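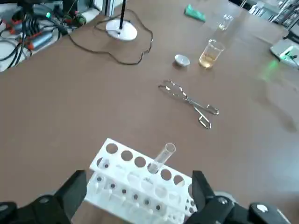

Bench equipment: racks, tongs and small ware

2 min read

This page goes with the spring revision of the bench equipment list for the teaching laboratory in Puvska. The list covers 81 lines. Only the items handled at the table are dealt with on this page; fixed services, balances and the fume hood have their own sheets. Item names follow the storeroom labels, which do not always agree with the supplier's.

Rack, white plastic, with one glass tube. The tube stands in the fourth opening of the far row and leans slightly. Some lean is normal where the opening is wider than the tube, and does not call for a replacement rack. The crucible tongs are listed separately under metal ware.

Tubes are issued in boxes of 100. Chipped rims go in the glass bin and are written off at the end of the month. Tubes with a worn marking patch may stay in use for rinsing and storage.
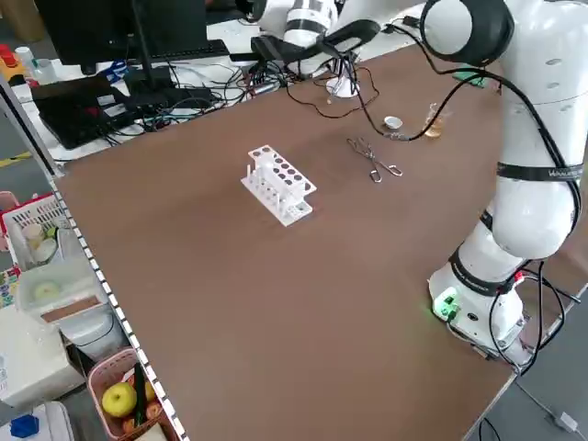
Rack and tongs, general view

The tongs lie to the right of the rack, arms open. Both are stored in the second drawer when the table is cleared. The upright pegs on the lower tier are for draining: a rinsed tube goes over a peg, mouth down, and stays there until dry. Pegs that have bent or split are reported, and the rack is exchanged as a unit.

The small bottle with the amber tint belongs to a separate line, 21 in the old numbering. Amber glass is kept for reagents that do not tolerate light. Caps are not interchangeable between the Thiele bottles and the older stock, and a cap that turns without seating should be assumed to be the wrong one.

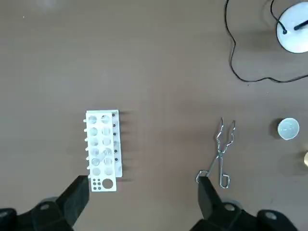

CLONDCOMBE, January 24, 2023 — Rack pattern confirmed with the storeroom. The replacement is the Rirkon rack, same outside dimensions, ordered for both sites. Existing racks stay in service.

Seen with the pegs to the left, the current pattern has its small round holes grouped at one end, beside a single larger one. The small holes take stirring rods and thin pipettes. The large one is for a wide tube and should not be used for a flask neck — the plate flexes under the weight. Wash racks by hand in warm water. Acetone clouds the plastic.

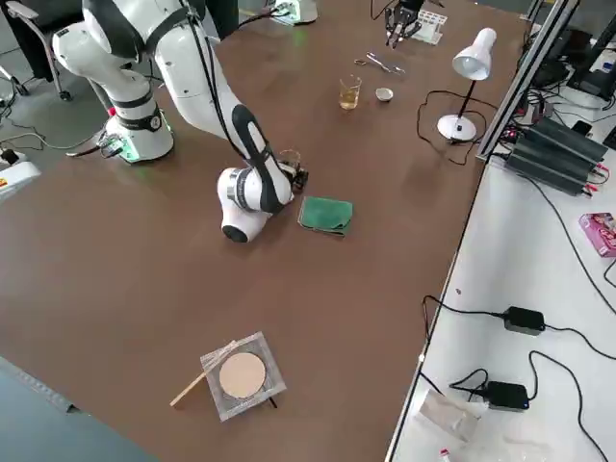
Heating ware is checked before each term and again in April. Wire gauze is rejected when the center has cracked through or the mesh has burned away at a corner; discoloration alone is accepted. The gauze at the front of the table is the square type with a round beige center. The white crucible near the beaker of pale yellow liquid is ceramic, and is entered by size, with lids on a separate line. Scissors and tweezers are hand tools and are counted with the dissection sets.

Corrections to item names or line numbers go to Hanna Śliwiński at the Puvska storeroom. Include the old line number where there is one.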